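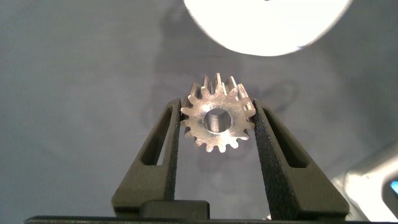
My love for small gears

I like small gears since I was a child, when my uncle gave me a broken clock to open. On Thursday evening I finally sorted the drawer where I keep them, and it took 2 hours because I stopped to look at every piece.

My favourite kind is the plain spur gear. The teeth are straight, there is a round hole in the middle for the shaft, and that is all. When the light falls on the flat face, you can see the fine rings left by the machining, and also the small scratches. I do not polish them away. I find them beautiful.

Most of mine come from a shop in Drollasville called Stougaard, which sells old parts by weight. The owner told me he has more than 1,000 gears in boxes behind the counter, and I believe him. I went in for one and came home with 20.

Now they lie in the drawer by size, with a piece of felt under them. The brass ones have their own corner. I still miss a good gear for the music box I am repairing, so in August I will go again to Drollasville, with a bigger bag.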